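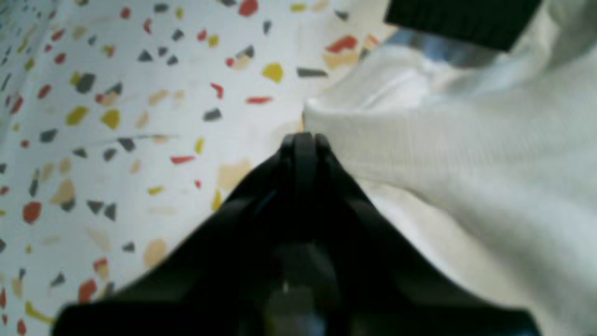
Posted by Lakshmi Hegde in Bench Notes | June | 2 comments

How I compare two grippers on soft cloth (and how you can do it in an afternoon)

If you've ever bought a gripper because the video showed it picking up a wooden block, you and I have made the same mistake. Blocks are easy! Cloth is where you find out what you paid for. I've had a Binitz two-finger and a Seltero two-finger on my bench for a while now, and people keep asking me which one is better for laundry-type stuff, so I figured I'd write down how I test them and you can run the same thing on whatever you own.

What you need

An arm you can jog slowly (mine is a Premus), the two grippers, a wrist camera, a soft knit in a plain color, and a second cloth to put under it. Get a busy pattern for the one underneath. I use a terrazzo print with gray, red, yellow and beige chips all over a pale background, and I love it for this. When a fingertip drags the bottom layer you see the chips move right away, even on a small preview window. On a plain sheet I used to miss that constantly.

Setting up

Mount the camera so the fingertips sit near the middle of the view with the jaws closed. You'll lose some of the picture to the gripper body, and with a wide black housing like mine that's a good chunk of the bottom. Fine. What you want is a clear look at the tips and whatever is right in front of them.

Then do your lighting. White knit on a pale background will blow out fast, and once the folds go flat white you can't tell where the edge is. I turn my lamp down until I can read the ribs in the fabric, and I don't worry much if one far corner is still too bright. Lock the exposure after that. If you leave it on auto, the camera will hunt every time the black fingers come close and your clips won't match.

Bunch the knit up in soft folds and leave it next to a stretch of bare pattern. Don't smooth it out. You want a rounded edge to aim for.

The approach

1. Close the jaws all the way and look at the tips through the camera. They should meet evenly with only a thin line between them. If one sits ahead of the other, fix it now (on mine it was a loose finger screw, twice).

2. Jog in with the jaws closed until the tips are right at the corner where the folded edge meets the pattern. Save that pose. It's your start point for both grippers, so correct the tool offset when you swap.

3. Back off a little, open to your test width, and come in again at low speed.

4. Close, wait 2 seconds, lift straight up.

5. Write down what you got: one fold, several folds, nothing, or the bottom cloth too. I keep a separate column for that last one, and it's the column I care about most.

6. Drop it, bunch the fabric again, repeat. I do 25 tries per gripper. Fewer than that and one lucky streak can fool you.

Put some music on for this part, seriously.

What I found on mine

The Binitz has the narrower fingers and it got into the fold nicely, but it would let go during the lift if I'd only caught a tiny pinch. The Seltero held on much harder and also grabbed the bottom cloth more often, which drove me nuts until I raised the start pose a hair. After that it was my favorite of the pair. If your job is picking one item off a pile, I'd still lean toward the narrow fingers and a slower lift.

I wouldn't read too much into wear yet. Sastry, the little logging script I use, puts the Seltero at 3,000 closes and the pads look okay to me, but the Binitz hasn't done nearly that many, so it isn't a fair fight.

A few things that tripped me up

Force set too high makes cloth bunch between the pads and squirt out sideways. Start low and creep up.

Watch the cable on the camera side when the wrist rotates. I yanked mine out in the middle of a run and had to redo the whole set.

Keep the knit the same between grippers! I swapped in a different one halfway through my first attempt and had to toss all those numbers.

Comments

Kerstin Bråten
Did you try coming in at a tilt? I get far fewer double grabs with the wrist tipped back a bit, but then my camera mostly sees its own gripper.

Lakshmi Hegde
Only a few tries, not enough to put in the post. What angle are you using? I'll run a full set with it on the Seltero.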